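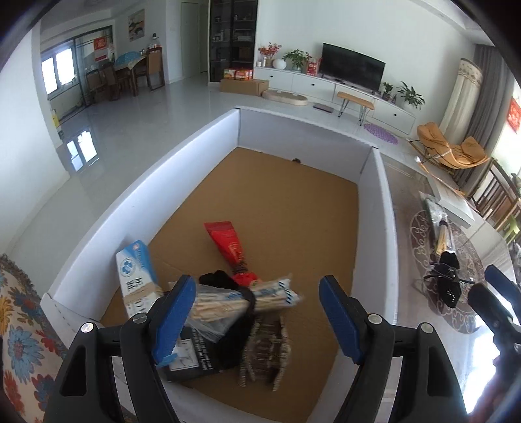 Blue pads on, and a whole bundle up over the white pen in one go.

So this is where most of my evenings have been going since March! I've been meaning to write up the club project properly and keep putting it off in favour of doing one more run, which I suppose is a good sign.

For anyone new, I joined the Janurine robotics club last autumn knowing how to solder (badly) and not much else. Every spring the club picks one shared project, and this year it's clearing a jumbled pen. You get a walled area with a load of mixed household bits in it, and by the end your system has to be able to pick things out and put them where they're meant to go. We're collecting all the demonstrations ourselves with hand-held grippers, then training on the lot. Our team is called Kullach, after a chip shop, and we're up against Brerkon, who won last year and are very gracious about it, and Ezeani, who are new and alarmingly good.

The target was 1000 demonstrations between the three teams. We've got 1159! I did 528 of those, and yes, my forearm knows all about it. I had no idea that squeezing a trigger could be so absorbing. You start off thinking "pick up the thing" and a week later you're lying in bed wondering whether you should have come at the thing from the left.

The pads have been my favourite part to fiddle with. We started with bare plastic fingers and they were fine on boxes and hopeless on anything shiny. The blue rubber ones grip so much better, especially on clear wrapping, where the old ones would just skate off. I glued the first pair on crooked and had to peel them off with a butter knife. The second pair went on straight and they've held up ever since, touch wood.

Bundles are the really fun bit. Single objects get a bit samey after a while, so we added a rule that some demonstrations have to involve several things held together. The one up at the top has a pack of wooden sticks in it with a black strap round the middle, plus a dark box underneath and some brown beaded strands dangling off the side. I love the beads. They're a nightmare for the software, as they never hang the same way twice, and they get into everything. If you pinch too low you trap them against the pad, too high and the whole load wants to tip. My trick is to go slowly, close the fingers, then wait a second before lifting. It looks daft but my drop rate came right down once I started doing it.

The cardboard on the floor of the pen has been a good move too. With just the smooth white bottom, things slid away whenever you nudged them, and I spent half my time chasing a small box into a corner. Cardboard gives just enough drag. It gets scuffed and you have to swap the sheet now and then, but cardboard is one thing this house will never run out of.

Tuesday is club night, when we put everyone's recordings together and watch the worst ones on the big screen. Ezeani had one where the gripper picks up a sock, puts it down, and picks it up again 13 times. I laughed until my eyes watered. Brerkon's are all lovely and smooth and I have been studying them like match footage. They rotate the wrist before they go down, where I'd been going down and then rotating, and copying that has made me quicker and much less likely to knock over whatever's standing next door.

Things I still want to sort out before the end of term:

The long thin stuff. Anything tube-shaped that's leaning up at an angle, I grab it too near the end and it swings. I need to practise taking it nearer the middle.

Labels. I've been naming my files any old how and had to spend a full evening renaming the first 100. Please learn from me and do it as you go.

Lifting straight. I drift to the right, every time. Brerkon spotted it from the plots before I did.

The first training run on the full set is going on the club machine this week, and I'm far too excited about it. Last time, on a much smaller set, the arm managed to pick up a box and then hold it in the air as if waiting for applause. I'd be delighted with a box in the right place. I'd be over the moon with beads.

More when the run's finished. I've got another roll of pad rubber to cut up in the meantime.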